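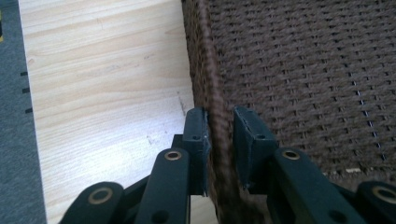
Submitted by Emese Vida, restoration coordinator
Reporting period: through March
Project: Delora print restoration and touring program

Scanning of the surviving camera negative is complete except for reel 6, which has shrunk beyond the tolerance of the standard gate. Béla Csonka has fitted a modified gate and is running that reel at reduced speed. A total of 1457 shots have been logged against the continuity script. Two shots listed in the script are missing from the negative and will be taken from the Wanus distribution print, which is softer and has a heavier grain.

Color grading started on the opening reels. Krisztina Sipos is working from the director's notes and a faded reference print. The night interiors remain the main difficulty: the yellow layer has lost density, and correcting it shifts skin tones toward magenta. A test grade was screened for Gaurav Sisodia on Wednesday. He approved the exteriors and asked for a second pass on the kitchen scenes.

The sound is behind schedule. The optical track on the negative is clipped in the musical numbers, and the magnetic master held by Vashisht arrived without its cue sheets. Zsolt Bíró is matching it to picture by hand. Dialogue has been cleaned through the end of reel 3.

Subtitles in English and Hungarian are drafted. The song lyrics have not been translated, pending written permission from the lyricist's estate.

Spending is within budget on scanning and over on sound. We ask to move the unspent shipping allowance to the sound line. No change to the total grant is requested.

Next period: finish reel 6, complete the second grading pass, and deliver a test package to the Praretti theater for projection checks.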